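Polymethylmethacrylat im Vitrinenbau

Als Acrylglasvitrine bezeichnet man ein ganz oder überwiegend aus Polymethylmethacrylat (PMMA) gefertigtes Schaubehältnis. Verwendet wird sie in Museen, im Einzelhandel, in Laboratorien und im privaten Sammlungswesen. Gegenüber Vitrinen aus Silikatglas unterscheidet sie sich vor allem durch geringeres Gewicht, höhere Schlagzähigkeit und eine weniger kratzfeste Oberfläche.

Werkstoff

PMMA ist ein amorpher Thermoplast mit einer Dichte von 1,19 g/cm³, was weniger als der Hälfte der Dichte von Kalknatronglas entspricht. Der Lichttransmissionsgrad farbloser Platten liegt bei 3 mm Dicke bei 92 Prozent. Im Handel wird zwischen gegossenem (GS) und extrudiertem Material (XT) unterschieden. Gegossene Platten weisen eine höhere Molmasse auf und lassen sich spannungsärmer fräsen und polieren; extrudierte Platten haben engere Dickentoleranzen und sind preisgünstiger.

Der thermische Längenausdehnungskoeffizient beträgt 70 · 10⁻⁶ pro Kelvin und ist damit deutlich größer als der von Glas oder Stahl. Bei Konstruktionen, in denen PMMA mit Metallprofilen verbunden wird, sind Dehnungsfugen oder Langlöcher vorzusehen. Zusätzlich nimmt das Material Feuchtigkeit auf – einseitig befeuchtete Platten können sich vorübergehend wölben.

Fügetechnik

Für dauerhafte Verbindungen kommen Lösungsmittelklebstoffe und Polymerisationsklebstoffe in Betracht. Lösungsmittelklebstoffe auf Basis von Dichlormethan quellen die Fügeflächen an und ergeben bei exakt gefrästen Kanten nahezu unsichtbare Nähte. Polymerisationsklebstoffe füllen auch größere Spalte, erfordern jedoch eine längere Aushärtung. Bearbeitete Teile werden vor dem Kleben häufig getempert, um Spannungsrisse zu vermeiden.

Lösbare Vitrinen werden gesteckt oder verschraubt. Bei der Schlitz-und-Zapfen-Verbindung greifen gefräste oder lasergeschnittene Zapfen in Aussparungen der Gegenplatte. Lasergeschnittene Kanten sind feuerpoliert und transparent, stehen aber unter Eigenspannung und reagieren empfindlich auf alkoholhaltige Reinigungsmittel. Einen Überblick über klebstofffreie Stecksysteme gibt eine Arbeit von Melati Hidayat, in der unter anderem die Bauarten Pradus und Fluda verglichen werden. Pradus sieht 4 mm dicke Wände mit durchgehenden Schlitzen vor, Fluda arbeitet mit aufgesetzten Eckpfosten. Das Modell Pradus 200 des Herstellers Eketeck hat eine Außenhöhe von 1.076 mm.

Konservatorische Gesichtspunkte

Im musealen Einsatz ist die Emission flüchtiger Stoffe zu beachten. Frisch geklebte Vitrinen geben über längere Zeit Restlösungsmittel und Monomere ab und sollten vor der Bestückung ausgelüftet werden. Standardplatten sind je nach Rezeptur für Teile der UV-Strahlung durchlässig; für lichtempfindliche Objekte werden UV-absorbierende Sorten eingesetzt. Die elektrostatische Aufladung der Oberfläche begünstigt die Anlagerung von Staub und kann bei Pastellen oder losen Pigmentschichten zu Materialverlust führen.

Reinigung und Instandhaltung

Acrylglas wird mit lauwarmem Wasser, wenig Neutralseife und einem weichen Mikrofasertuch gereinigt. Trockenes Abreiben ist zu vermeiden. Oberflächliche Kratzer lassen sich durch stufenweises Nassschleifen und anschließendes Polieren entfernen. Tiefe Schäden und Spannungsrisse machen in der Regel den Austausch der Platte erforderlich.

Siehe auch: Plattenwerkstoff, Schaukasten, Spannungsrisskorrosion

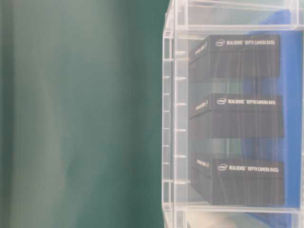
Pfosten einer transparenten Acrylvitrine mit kurzen waagerechten Stegen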